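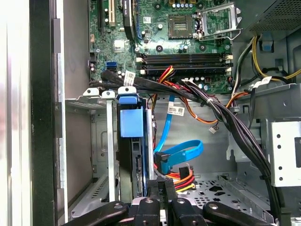
*机箱内部,处理器插座旁的金属支架已翻开*

# Fatine 的标注一致率,你们信吗?

**发帖:慢车道**

先说清楚我不是来砸场子的。组里想拿 Fatine 做行人过街意图的基线,我花了几个晚上把说明文档从头读到尾,越读越不踏实,所以开个帖子问问用过的人。

没接触过的简单说下:数据是在 Lalcombe 几个路口拍的,900 多段短视频,每段里框一个行人,标签只有两种,“犹豫”和“不犹豫”。标注员一共 7 名,每段由其中 2 名分别标,意见不同的交给第三个人裁定。文档首页用加粗字写着“标注一致率 80%”,后面跟一句“表明标签具有高度可靠性”。

我的疑问:

1. 这个 80% 是裁定前还是裁定后算的?文档没说。
2. 为什么只给原始一致率,不给 kappa?类别明显不平衡,我自己数下来“不犹豫”占四分之三上下。
3. “犹豫”到底怎么定义?指南里就一句“行人表现出不确定的行为”。停一步算不算?看手机算不算?走到一半退回去显然算,可这种片段少得可怜。
4. 裁定的人能不能看到前面两个人标了什么?

有人手里有逐人的原始标签吗?公开包里只有合并后的那一列。

---

**豆腐脑咸党**

第三点我深有同感。我把“犹豫”那一类从头看了一遍,里面至少有三种东西:真在看车的,在等同伴的,还有单纯走得慢的老人。把走得慢标成犹豫,模型学到的就是步速嘛。

我后来拿一个只吃框中心位移的线性分类器跑了一下,成绩离他们报的深度模型差不了多少。具体数字不贴了,我那次划分做得很随便,贴出来你们又要骂我。

---

**kestrel_wu**

楼主有点吹毛求疵。这么小一个数据集,人家免费放出来,文档写得也比同类的清楚。你去看 Ivau,连标注员有几个都没写,大家不照样引用?

一致率 80% 对主观标签来说已经不错了。做过标注的都知道,让两个人对“这人开不开心”达成一致都费劲。

---

**慢车道**

> 你去看 Ivau,连标注员有几个都没写

Ivau 烂不能证明 Fatine 好吧。

而且 80% 不错不错,得跟瞎猜比。假设两个人谁也不看视频,都按四分之三的比例随手标“不犹豫”,碰巧一致的概率是四分之三的平方加四分之一的平方,也就是零点六二五。拿这个去算 kappa,出来零点四七左右。这数放在首页加粗,还好意思写“高度可靠”吗?

当然前提是两个标注员的倾向差不多,合并前的分布也跟合并后接近。这两条我都验证不了,原始标签没有。

---

**kestrel_wu**

kappa 在不平衡的时候会偏低,这是老毛病了,教科书里都写。你挑一个对自己有利的指标,跟他们挑一个对自己有利的指标,有什么区别?

---

**慢车道**

区别是我把算法写出来了,你可以反驳。他们只给了一个数。

要是嫌 kappa 不好,给两类各自的一致率也行,给混淆表最好,一张两行两列的表能占多大地方?我最关心的就是“犹豫”这一类单独的一致率。总体数字被“不犹豫”撑着,看不出来。

---

**第七棵白杨**

说一个可能没人注意的细节。他们用的标注工具是 Semple,我以前在别的项目里用过这东西。Semple 默认会把上一段的标签带到下一段,你不改就直接按空格过去,它照样存成一条正式记录。

这个选项可以关,藏在项目设置里,名字还起得很含糊。Fatine 的文档里只写了“使用 Semple 完成标注”,版本没写,设置也没写。

如果没关,那后果就比较难看了。连着一串“不犹豫”,手一快就全是“不犹豫”。两个人都手快,一致率还会往上走。

---

**豆腐脑咸党**

卧槽,这个我真不知道。那岂不是越偷懒越一致?

---

**第七棵白杨**

对。不过得看片段顺序是不是打乱的。两个人顺序不同的话,带过去的标签错在不同地方,一致率反而会掉。顺序相同才会虚高。文档里也没写顺序。

我没说他们一定没关啊,别拿我的话去别处转。

---

**gulugulu**

路过。我关心一个更俗的问题:你们怎么下载下来的?我拉了三回,解压都报错,校验值跟页面上对不上。
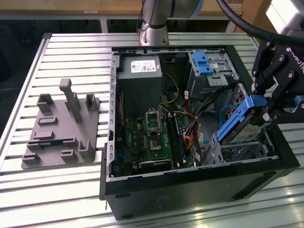
*蓝色硬盘托架和平放在工作台上的黑色机箱*

---

**慢车道**

页面上的校验值是旧包的。他们后来补过一次标签文件,压缩包换了,页面没改。你看一下包里的 CHANGES,末尾那行有新的值。至于解压报错,多半是你那边下载断过,换个支持续传的工具再试。

顺便说,补标签文件这件事在 CHANGES 里就一句“修正若干标签”。若干是多少?修正依据是什么?旧版又不提供下载了,想对比都没得比。

---

**gulugulu**

好了,谢谢!换工具之后校验过了。

旧版我同事那里好像还有一份,我问问。

---

**岭南一杆秤**

我做了十来年标注管理,说几句不中听的,两边都不中听。

先说 kestrel_wu。“免费的就别挑”这个话,在论坛上每隔一阵就能看到。免费的东西当然可以挑,写进论文里的数字更要挑。别人拿它排名次,名次靠的就是那一列标签。

再说楼主。你算的那个零点四七,两个前提都没验证,标题还用了“你们信吗”,其实你心里已经有答案了。换个写法,“文档里缺哪些信息”,比较公道。

至于“犹豫”这种标签,我的经验是定义写得越短,标注员之间私底下的口头约定就越多。有人坐得近,中午一起吃饭,聊着聊着标准就统一了。数字上看着很漂亮,换一批人来标,立刻就塌。所以我不太在乎同一批人的一致率,我想看的是隔一段时间同一个人重标,还有另一拨完全不认识的人重标。

---

**慢车道**

标题我认,当时写得有点冲。不过改标题会把链接弄断,就先这样放着。

重标那个我也想看,可惜文档里两种都没有。

---

**kestrel_wu**

@岭南一杆秤 我没说不能挑,我说的是比例。一个小组的数据集,审稿人挑过了,用户还要再挑一遍,要求的东西大组都做不到。这样下去以后谁还愿意放数据?我自己手里就有一批,看完这种帖子真的懒得整理了。
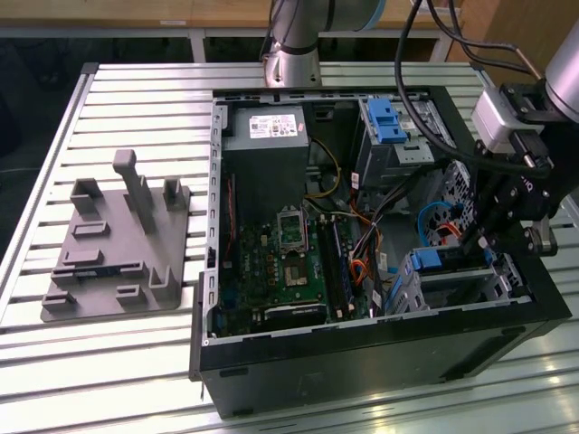 ## 邮件问了一下维护者

**慢车道**

与其在这儿猜,我写信给了文档上留的联系人 Gertraud Nägeli。回得挺快,态度也好。征得同意后转述要点,原文我就不贴了:

- 80% 是裁定前的,按全部片段算的原始一致率。
- 裁定的人**能**看到前两个人的标签,也能看到是谁标的。
- 片段顺序按拍摄时间排,所有标注员一样。
- Semple 的那个“沿用上一条”选项,她说“记忆中是关闭的”,但项目配置没有存档,无法确认。
- 原始标签可以给,要先把标注员编号匿名化,没给具体时间。
- CHANGES 里的“若干”她要去查。

第一条对他们有利,我收回裁定后算数的怀疑。第三条就不太妙了,白杨说的虚高条件正好凑上一半。

---

**第七棵白杨**

“记忆中是关闭的”……配置文件没存档,这个才是最可惜的。Semple 导出项目的时候本来会带一份配置,得手动勾选。

其实还有个办法可以间接查。原始标签如果带时间戳,看相邻两条的间隔就行。一段视频总有几秒长,间隔比视频本身还短的,就是没看完直接过去的。这些片段单独拎出来算一遍一致率,再跟剩下的比。

---

**岭南一杆秤**

时间戳这个方法我们内部用,管用,但要小心。有的人会先把视频拖着进度条快速看完,间隔也很短,标得并不差。最好再看这些短间隔的标签是不是跟前一条相同。要是几乎全部相同,那八九不离十。

按拍摄时间排还有个问题你们没提:同一个路口、同一个时段的行人连着出现,环境一样,标注员的标准会跟着漂。早上标的一批和下午标的一批,尺度可能就两样。

---

**kestrel_wu**

所以人家回信了,该答的答了,不确定的也老老实实说不确定。我觉得这已经比大部分维护者强。楼主满意了没有?

---

**慢车道**

对维护者本人很满意,对首页那句“高度可靠”还是不满意。信里我也建议她改成“裁定前原始一致率”,她说会考虑。

能看到前两个人是谁标的,这个我觉得很要命。七个人里如果有个资深的,裁定的时候大家都往他那边靠,那所谓第三方意见就不存在了。

---

**豆腐脑咸党**

我们组以前就是这样!师兄标啥就是啥,后来发现师兄有个把月一直在用错版本的指南……(不是这个数据集,别对号入座)

---

**岭南一杆秤**

裁定时看到标签不一定坏,有些任务就是要看双方的理由。看到名字肯定坏。这是两回事,别混着骂。

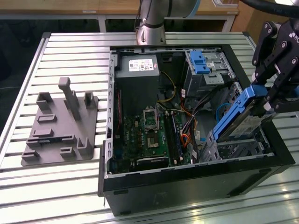

## 旧版标签找到了

**gulugulu**

同事那份旧包翻出来了,标签文件完整。我跟新版按片段编号对了一遍,有变化的不算多,但方向很一致:绝大多数是从“不犹豫”改成“犹豫”,反过来的只有零星几条。

而且改动扎堆在同一个路口。我点开看了几段,是那个没有中央隔离带的路口,行人都会在路中间停一下让车。旧版当正常过街,新版当犹豫。

我个人觉得新版更合理?但这不是“修正若干标签”,这是改定义了吧。

---

**慢车道**

这就是改定义。路中间停下让车算不算犹豫,指南里原来没写,现在也没写。等于标准变了,文字没变。

你能不能把有变化的编号列表发我?我只要编号,不要视频。

---

**gulugulu**

发你私信了。旧包的许可条款我看不太懂能不能转,所以公开就不放了。

---

**kestrel_wu**

好吧,这个我得承认有点问题。引用旧版的论文跟引用新版的,数字不能放一张表里比。我自己那张表就混着放了,回头得改。

但我还是坚持一点:别把它说成造假。改得有道理,只是记录没写好。

---

**慢车道**

没人说造假。你往上翻,一个字都没有。

---

**kestrel_wu**

行,“砸场子”是你自己说的,我脑补多了。

---

**第七棵白杨**

改动集中在一个路口,那按路口留一做交叉验证的人会很难受。换到新版,那一折的成绩肯定跳。有谁做过吗?

---

**豆腐脑咸党**

我那个位移线性分类器重新跑了新旧两版,划分这次老实按路口来。旧版在那个路口基本靠猜,新版一下子好了不少。停下来=犹豫,位移一看就知道,太好学了……

这么说新版标签更干净,但也更像在标“停没停”。意图不意图的,我是看不出来。

---

**岭南一杆秤**

你这结果挺有意思,不过就一个路口,别急着下结论。把随机种子多换几个,再看看别的路口有没有变差。

---

**豆腐脑咸党**

换了,别的路口没怎么动。代码太丑,收拾一下再放。

---

**慢车道**

我们组内部商量完了,说下我们这边的做法,不一定适合别人:

- Fatine 还是用,只当辅助集,不放主表。
- 论文里写明用的是替换标签之后的包,并附上 CHANGES 里的校验值。
- 那个路口单独报一列。
- 从“犹豫”和“不犹豫”里各抽一部分,找组外的人重标,指南由我们自己写,把停步、退回、看手机分开。

最后这条工作量不小,做不做得完再说。如果有人愿意帮着看看指南初稿,私信我。

---

**路人甲的甲**

看完整个帖子,弱弱问一句,那有没有标签更靠谱的替代品?我就是做个课程作业。

---

**第七棵白杨**

课程作业就用它,没事。报告里把一致率那段写一写,老师说不定还给你加分。

替代品我不推荐,推荐了下一个帖子就是挂我的。

---

**岭南一杆秤**

指南初稿发我一份,我有空看。看手机那一项建议别叫“看手机”,叫“视线向下”,片段分辨率那么低,手里拿的到底是什么谁分得清。

---

**慢车道**

好,改成“视线向下”。今晚发你。Nägeli 那边一有原始标签的消息,我还在这个帖子里更新。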